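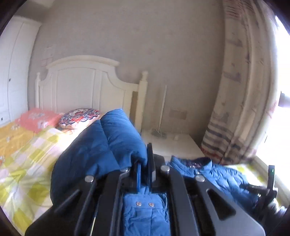
**Gallery / Faults & Fixes**

# The Slipping Finger

Welcome to my favorite fault of the year! We use hand-held grippers to record how people handle clothes, and in June the Iscombe unit started dropping jackets. T-shirts, fine. Pillowcases, fine. Give it anything puffy and the fingers would close, hold for a moment and then creep open again. Out of 40 tries with quilted jackets, 18 ended in a drop.

Blue quilting bunched up between blue fingers, and a second jacket spread out next to it. Bulky fabric pushes back a lot harder than you'd guess, and it kept finding the one weak spot we had.

Mechthild Thaler tracked it down (she had the whole linkage apart on a kitchen towel, it was great). A pivot pin had worn just enough to let one finger lag behind the other by around 2 millimeters. The position reading came from the good side, so the log said "closed" every single time. No error, no warning, just a jacket on the floor!

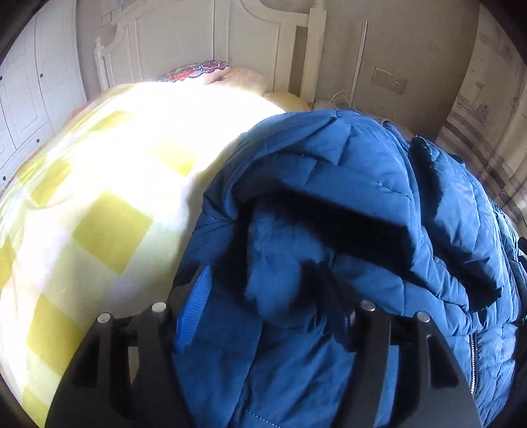
The worn pin also opened up a pinch point near the joint, and that bothered us more than the drops did. Derkach, who was recording that week, caught a knuckle in it. Only a bruise, but we pulled all 8 units the same afternoon and checked every pin. The Wernberg pair had the same wear starting.

New pins are in, and the Clemulura logger now reads both fingers separately. If yours clicks when you squeeze it, stop and send it back to us, please!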